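Flanstead software group - minutes of the July meeting

Started 14:00 in the upstairs room. Apologies were sent by two members of the planning team, who joined by phone for item 4.

1. Minutes of the last meeting
Agreed, with one correction: the depth filter change went into the Kofler branch and not into main. It has since been merged to both.

2. Perception
The new surface fitting is in and everyone is very pleased with it. Table edges used to wander by a couple of centimetres between one view and the next when the head was tilted steeply down, and on the replay set they now stay put. Lovely piece of work, and the code is shorter than what it replaced!

Shiny tops are still the weak point. Where light runs across a glossy grey panel the depth comes back in bands, and the fitter sometimes makes two planes out of one. We talked about joining planes whose normals agree before they reach the map. Worth trying, cheap to do, and easy to take out again if it upsets the thin shelves.

The replay set now stands at 3631 views. 51 of them still carry the old labels, where an open compartment was marked as solid. These are to be relabelled before the next training run, otherwise the planner will go on treating the inside of anything open as a wall.

Self-masking: the robot's own body at the bottom of the view was turning up as an obstacle after a fast tilt, as the mask lagged behind the head. The mask now takes its joint angles from the same time stamp as the picture. Everyone who has tried it says the phantom obstacle has gone. It stays on the watch list until Drallham have run it too.

3. Control
Head tilt is much smoother since the gains were retuned. The small bounce on stopping is still there at full speed, and there was a good discussion of whether to slow the last few degrees or wait for the picture to settle. We will log both and compare. Base approach speed stays as it is for now.

4. Planning
Open doors were the long item. At present the planner knows a door as a box with a fixed hinge, and that falls over when all it can see is the inner face of the door. The proposal is to keep a door as a free panel until the hinge side has been seen, with a wider margin round it. General agreement, and some real excitement about trying it on fridges.

Gaps between furniture: two things standing side by side should be joined into one obstacle when the gap is narrower than the wrist. Threshold to live in the config file, with a comment this time.

5. Tooling
Fastix can now step through a run one tick at a time and show the map beside the picture. It has already found 9 bugs, most of them ours. The start-up wait is down to 30 seconds on the lab machine - a huge relief to anyone who restarts it all day. Still wanted: a search box, and a way to save notes against a tick.

Actions
- Relabel the old views: perception
- Plane joining behind a switch, off by default: perception
- Log both stopping methods on the same set of tilts: control
- Free panel door model, first version on a branch: planning
- Send the mask fix to Drallham: tooling

6. Any other business
View for the door and gap discussion under item 4: 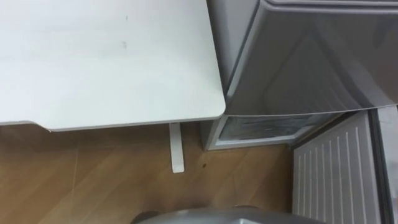

Drallham: Very happy with the free panel idea, please go ahead. One request from our side - could the wider margin shrink again once the hinge has been found? Our kitchen is narrow, and with a fixed margin the planner would give up before it reached the fridge. We can test the branch as soon as it builds, and we'll run the mask fix at the same time.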